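Laundry corner, August

So the laundry corner finally gets its own little gallery! I've been promising my sister-in-law Elen pictures of it ever since we moved the washer over from the old place, and she keeps reminding me (in all caps, usually). White walls, gray concrete floor, nothing fancy, but I love how plain it is. The bear is a bath day regular around here, and he gets the gentle cycle, cold water, 600 spin and not one bit more.

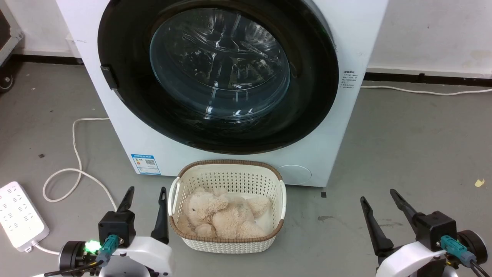
Bear in the basket, curled up on his side with the washer right behind him.

I have to say something about the basket, too. I went back and forth on it for ages, and what sold me was the brown woven-look rim, plus all the little holes in the sides so things can breathe. It was on sale, 50 percent off, and I should have bought two! Raluca Vlad asked me in the comments last time if a big plush gets lumpy in the wash. Mine goes in alone, inside an old pillowcase, and I fluff him by hand afterward while he's still a bit damp. Takes 4 hours on the balcony in good sun, longer if it's cloudy.

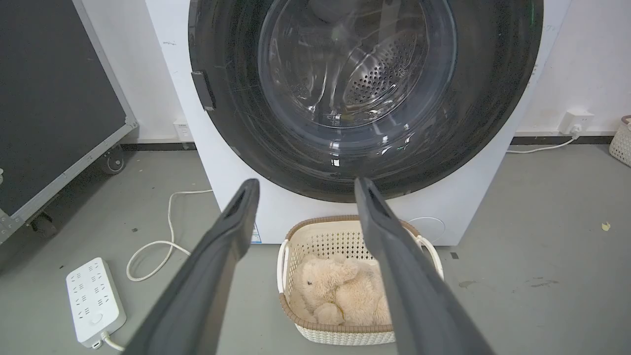
Nice view into the drum in this one. Yes, I know the door needs a wipe, smudges and all.

More pictures when the shelf goes up. Still waiting on the brackets!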